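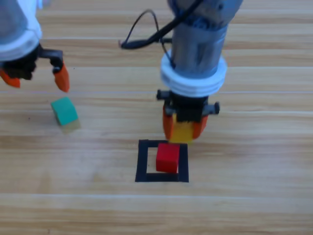 Lasten Match Notes

A small dataset of pre-match team news from lower-division soccer, with the result of each match attached.

What is in it

The set holds 200 match previews from the Lasten league. Each preview is a short text, normally two or three paragraphs, published by the home club or the local paper in the days before the game. Next to each one is a row with the final score, the starting 11 for both sides, and a list of players named in the preview as injured, suspended or doubtful.

Files

previews.csv – one row per preview, full text in the last column
lineups.csv – one row per player per match
status.csv – one row per player mention, with the label
clubs.csv – club names, short names and spelling variants

All files are UTF-8 and comma-separated. Kick-off is given in local time on a 24-hour clock. The match key is the same in all four files.

Labels

A player gets one of four labels: out, doubtful, returning, available. "Very doubtful" and "50-50" both go under doubtful. A player who "trained on Thursday" with nothing more said is left unlabeled. Suspensions count as out, and the reason column says whether it was cards or something else.

If a preview names a body part, it is copied as written. We did not try to turn "a knock" into anything more exact.

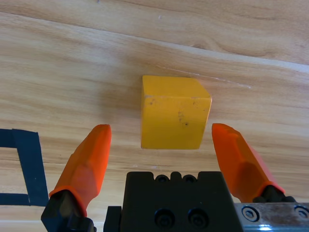
Plisotden, August

Changes in this release. The Runard previews have been added, 100 in all, so the set is now split evenly between the two clubs that publish regularly. The status file has grown to 2034 rows. Goalkeepers are now marked in lineups.csv with GK in the position column; before this they were mixed in with the defenders. Two cup ties that had slipped in by mistake were taken out.

Softić, the labeling script, now reads the variants in clubs.csv before it looks for player names. This fixed a run of errors where a club nickname was picked up as a surname. Labels from the script were read through by hand before release.

Known problems

Postponed matches keep their preview but have an empty score. Drop them before you compute anything on results.

Some previews were written by the home club and say very little about the visitors. Away injuries are undercounted for this reason – treat a missing mention as unknown, and do not read it as fit to play.

Substitutes are listed only where the match report gave them. Minutes played are not included.

Use

Free for research and teaching. Please do not use it for betting products. If you find a wrong lineup, open an issue with the match key and a link to the report.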